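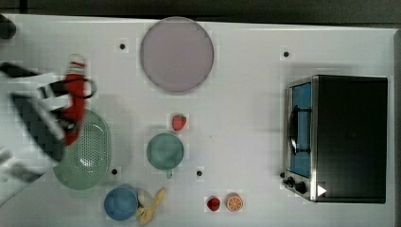 Zeltari Tabletop Arm: Demonstration Package

The Zeltari Tabletop Arm is offered by the Vindmont Equipment Office to schools, training centers and small laboratories. Customers who are considering a purchase or a lease are invited to see the arm at work before they decide. Demonstrations are held at the Grarnport showroom every Wednesday, and a traveling version can be booked for an open day at the customer's own site.

What the demonstration covers

The session is built around kitchen tasks, using ordinary tableware and toy food. The operator first places items on the table in no set order. The arm is then asked to pick up a piece of toy fruit, put it into a bowl or onto a plate, and return to its rest position. Visitors may choose the next item and may move things between runs. Later in the session the operator introduces a toaster oven, which remains unplugged at all times.

A missed grasp is left to stand, and the arm tries again. We ask staff not to reach in and help, as buyers need to see how the arm recovers.

Each session lasts 2 hours, including time for questions. Groups are limited to 16 visitors.

What is included in the package

Arm with gripper and cable set
White tabletop with position markers
Overhead camera mount
Tableware and toy food set, 24 pieces
Operator's handbook, printed and bound
2 half-day training visits after delivery

Colors in the tableware set vary with supply. Replacement pieces may be ordered singly from the parts list.

Site requirements for open days

The host should provide a level floor, a grounded outlet within reach of the table, and steady indoor light. Strong sun on a white tabletop can affect the camera, and blinds should be closed where possible. Visitors stand behind the floor line while the arm is powered – this applies to staff of the host site as well. Our team arrives the afternoon before to set up and calibrate.

Ordering

The package is available for purchase or on a yearly lease. Lease customers may apply the first year's payments toward purchase. Bookings for February open days are being accepted now. The Ibarra gripper upgrade is quoted separately and is not part of the standard demonstration.

Search products, parts, manuals Go

Comments

labtech_north: We attended in Grarnport last month. It dropped the strawberry twice and got it on the third try. Useful to see before signing anything.

M. at the training center: Does the lease price include the table? Our own benches are too narrow.

Vindmont Equipment Office: Yes, the tabletop is included in both purchase and lease.

rowan44: Please post the parts list as a separate page. The link in the handbook is out of date.

Contact the Equipment Office | Copyright Vindmont Equipment Office | Back to top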